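Notes on the Introduction of Automated Handling at the Jasholm Grounds Depot

Readers of these pages will know that I have written about the grounds maintenance trade for a good while, mostly about scheduling, training and the recording of chemical use. The present entry concerns automation, and in particular its arrival at the depot in Jasholm where I am employed as operations supervisor. I have been asked by several colleagues in other towns to set down what has changed for the staff, and I do so here in a personal capacity. The views are mine and do not bind Grondberg, my employer.

Grondberg maintains private gardens, the courtyards of apartment buildings and a small number of public lawns. The Jasholm depot has 11 permanent staff. Their work falls under two headings. The first is what customers see: mowing, edging, pruning, planting, the resetting of paving. The second is what customers rarely see, and it takes up more of the day than is commonly supposed. Bottles of feed, wetting agent and treatment product must be fetched, checked against the job sheet, carried to the point of use, measured, recapped, returned and entered in the log. During the last full season the depot recorded 1711 such entries. Each one represents a person stopping one task to perform another.

The question put to us by management was whether part of this handling could be passed to a machine. A two-armed unit mounted on a wheeled base was proposed by Kalogeropoulos, a supplier with which the company already had a contract for irrigation controls. The staff were informed at a meeting in February. I should record that the meeting was not an easy one. The notice had used the phrase "labor efficiency" in its second line, and most of those present had stopped reading at that point.

Anselmo Gallardo, who has been at the depot longer than anyone, asked whether positions would be removed. The answer given was that none would be removed during the trial and that the matter would be reviewed afterward. He requested that this be put in writing. It was, and a copy was pinned beside the vehicle keys, where it remains.

The trial was divided into stages. In the first, all practice took place in simulation, in a model garden prepared by the supplier. Our staff were invited to take part in the sessions and to say what was wrong with the tasks as the engineers had written them. I had expected two or three people to put their names forward. In the event, the sign-up sheet had to be extended onto a second page, partly, I believe, on account of the sessions being held indoors and the weather being poor.

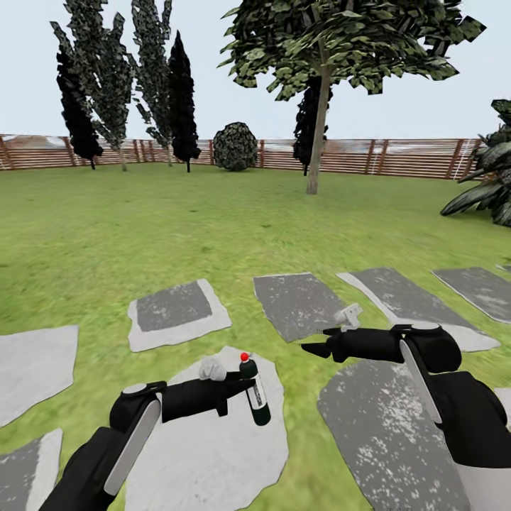
My own concern throughout has been the written procedure, and it was in the simulated garden that the existing procedure first came under strain. Our handling sheet had been composed for people, and it assumed a great deal. It said "take the bottle to the work area" and left the rest to common sense. With one arm gripping the green bottle upright by its side and the other open and free over the stepping stones, the sheet gave no guidance at all as to which hand should do what next. Should the bottle be put down on a stone or held until it was needed? If it was to be put down, was a flat slab acceptable, or only a surface that had been cleared for the purpose? Was grass ever acceptable? The engineers wished to have a rule for each of these points. We had none, although every person on the crew could state what he or she would do without a pause.

Over the following weeks those habits were written out. The work was led by Jaruwan Pongsiri, our crew leader for residential sites, who sat with each member of the crew in turn and asked them to talk through a single treatment visit from the van door to the van door. The results were not uniform. Some of the crew always set a container down on paving. Others considered paving the worst possible place, given that a leak there will stain and the customer will complain. One held that no container should ever be set down outdoors, and that the second hand should be kept free for that reason. Differences of this kind had existed at the depot for years and had simply never been compared.

The revised sheet is now three pages in place of one. It specifies that a container is carried upright, that the cap stays on until the measuring vessel is in position, and that a set-down point is chosen on arrival and kept for the whole visit. It was written for the machine, but the crew have been working to it since April, and spill reports have fallen. I do not attach a percentage to this. The numbers were small to begin with and one season is not sufficient evidence.

The second stage brought the physical unit to our own yard. I will be brief about the difficulties, as they were of the ordinary kind. The wheeled base did not manage the drain channel by the wash bay, and a plate had to be laid over it. The battery charging point was first installed where the trailers are backed in, and was moved within the week. The unit was slow. A bottle that a person would fetch and have uncapped in well under a minute took 196 seconds on the first recorded run. Wilfredo Tan timed it with his telephone, and the figure was repeated in the break room for some time afterward with considerable satisfaction.

By the close of that stage the time had come down, though it still does not match a person's, and I am told that it is not expected to do so this year. The argument for the unit was never speed in the single instance. It can prepare the next morning's containers in the evening, place them in the numbered crates and write the log entry as it does so. The crew therefore arrive to crates that are already made up.

What this changes for the people at the depot may be set out under several heads, and I shall take them in the order in which they became apparent.

The first is the start of the day. Formerly the crew assembled at 6:30 and spent the better part of half an hour at the chemical store. It was a dull half hour, but it was also when information passed from one person to another: which gate sticks, which customer has a new dog, which lawn should be left alone for another week. With the crates ready, vans began to leave at 6:40, and within a month we had sent two crews to the same courtyard and left another untouched. We have since reinstated fifteen minutes for a standing meeting. Part of the time saved has thus been returned, and I consider it well spent.

The second is the position of the storekeeper. Vichien Chuensuk had managed the chemical store alone, and it was his duties that overlapped most closely with those of the unit. He has been retitled as handling coordinator, at one grade higher. He reviews the log each morning, deals with any container the unit has declined to pick up, and holds the authority to stop it. He has told me that he finds the work more varied and also more tiring, since he is now answerable for actions he did not take with his own hands. I think this is a fair account, and I have asked for the job description to acknowledge it. The request is pending.

The third is training. A new member of staff used to learn the products by carrying them. After a few weeks in the store a trainee knew the range by shape and weight, and would notice at once if something was out of place. Svenja Ehlers, who joined us in the spring, was the first to begin after the unit was in service. She raised the matter herself in her first review, observing that she could recite the procedure but was unsure of her ground when a label was damaged. We have now set aside 3 days in each trainee's first month during which crates are prepared by hand, with Mr. Chuensuk present.

The fourth is physical strain. Here the benefit is plain, and I wish to give it proper weight. Two of our staff have back complaints of long standing, and the lifting of full crates from the lower shelf was a regular cause of lost days. The crates now wait at waist height on the loading bench. Mr. Gallardo, who remains critical of the project in most respects, has said that he would not willingly go back to the lower shelf.

There remains the use of the unit at customers' premises, which is the third stage and has not yet begun. The intention is that it should work beside a crew member in a garden, holding and passing containers while the person does the measuring and the application. Our Tustton branch has asked to be considered as the first site. I have advised against any decision before the review in October. A garden is a less orderly place than a store. Paving settles, lawns are soft after rain, children leave things about, and the owner may well be standing at the window. I should like to see a great many more hours in the model garden, with uneven slabs and worse ground than we have asked for so far, before a customer is invited to share a lawn with it.

I have also asked that the crew take part in the October review as full members, with the written assurance given in February placed on the agenda as its first item. Management has agreed to the former. On the latter I await a reply, and I will report it in a later entry.

Colleagues who wish to see the revised handling sheet may write to me at the depot. It may be copied freely, on the condition that the set-down rules on the second page are adapted to local practice and discussed with the people who will be working to them.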